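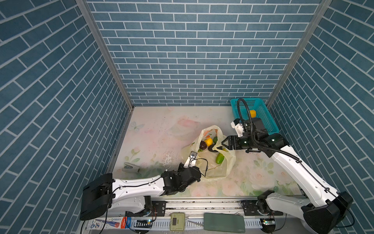 Sunday, produce unpacking, Vitmont bench. Swapped the stiff paper sacks for the thin bags and I love how much harder the job gets! The plastic slumps over everything, so the cucumber and the lime end up down in the folds with the yellow pepper and the dark purple fruit. Must try the 36 cm bags from Plason next.

Floral mat needs a wipe before the next block, 20 min set aside. 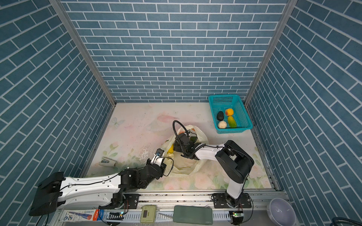 Basket layout is the part I keep coming back to. We never fixed an order for it, and I want to compare a few. Avocado on the left, peach and mango over on the right makes a really nice spread, and the teal mesh shows every color well. To do: write the layouts up on one sheet, ask Drosura for 2 more baskets.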